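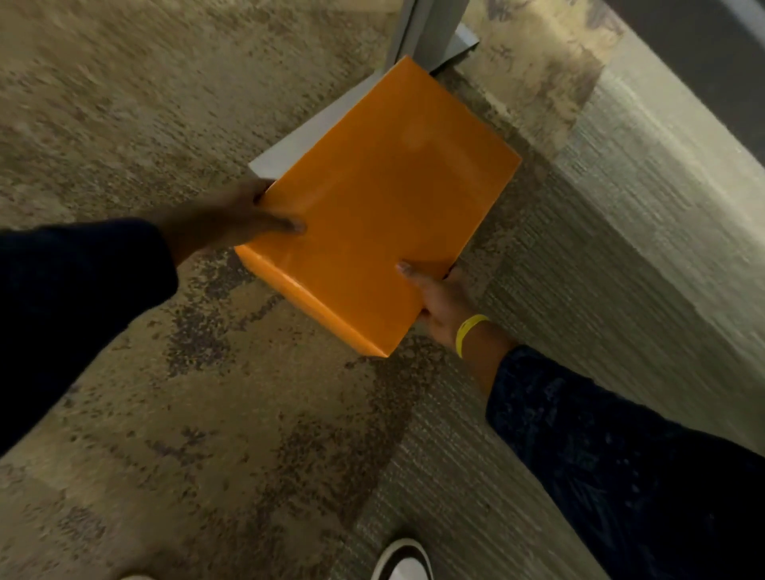
Plurner open day, did anyone else go?

fennwalker
Got back from the Plurner open day last night and I'm still buzzing. Five robots running, two of them mobile, and you could get close enough to hear the gearboxes. The Drikau arm was my favourite. It sorted parcels for a solid hour and hardly paused, and the woman running it let us pick the next order!

ottobrand7
I was there in the morning. Drikau was good, but did you see it try anything shiny? It went for the same parcel twice and gave up. Matt cardboard is easy mode.
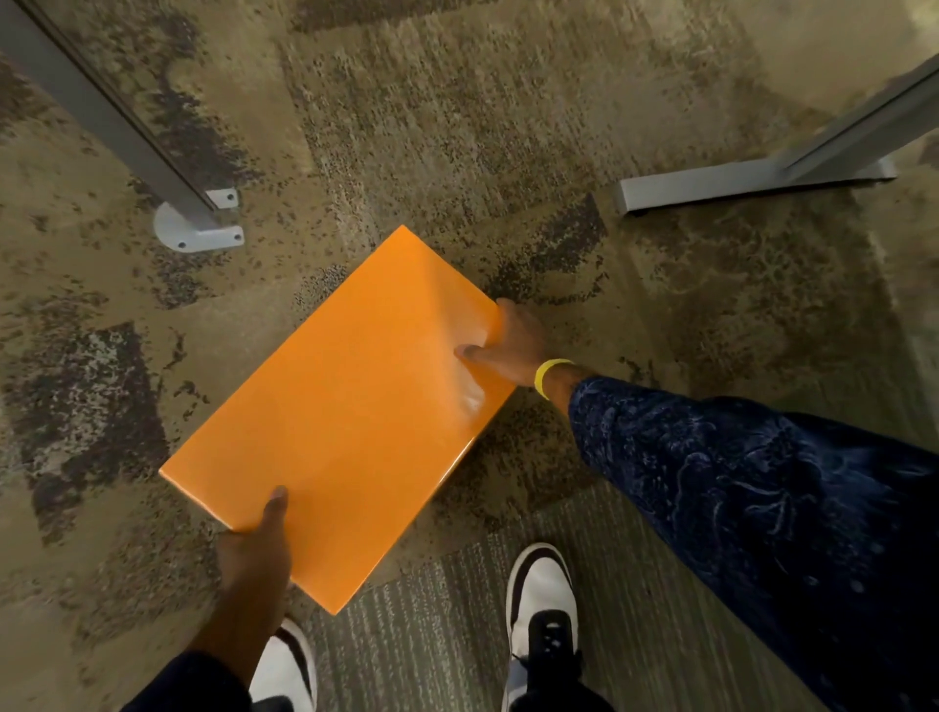
fennwalker
I did see that, and I still think it's brilliant. They said the old gripper managed 600 picks between faults and the new one is well past that. Also the Tu cart follows you at walking pace and stops when you stop. I walked up and down like an idiot for ages.

marrowfat
Tu was the weak one for me. Lovely on a smooth floor, but it wobbled on the carpet tiles. Did they say when Etance comes out? Some 2 years, I heard.

ottobrand7
I heard sooner, but I wouldn't put money on it.

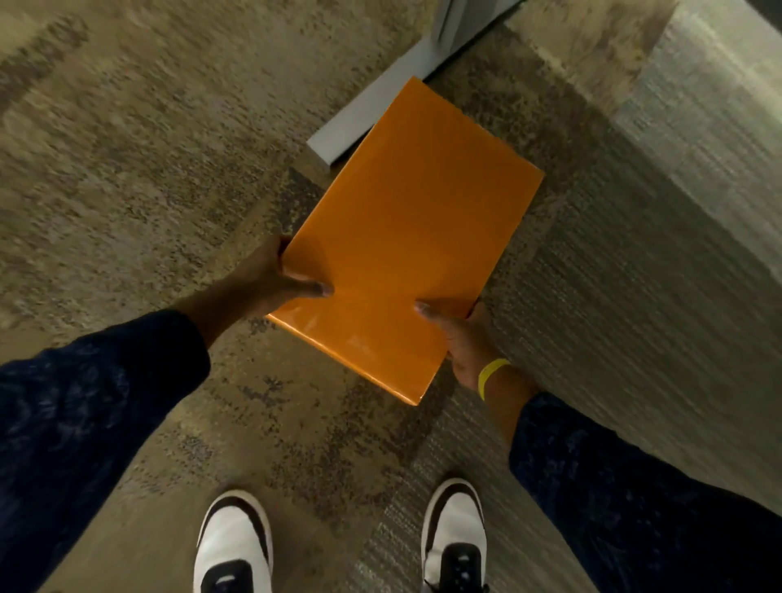 fennwalker
Going back to the shiny parcel thing, I reckon you're being a bit hard on it, Otto. Glare is a proper problem for vision systems. Take a glossy orange package and tilt it, and you get bright streaks along one edge that move whenever you do. We don't even think about it, we just get a thumb on top and fingers underneath. I'd love to see Drikau have a go with two arms.

ottobrand7
Fair enough on the glare. Still think they should say so on the stand.

marrowfat
Agree with Otto there. I'd go again though, the soup was good too.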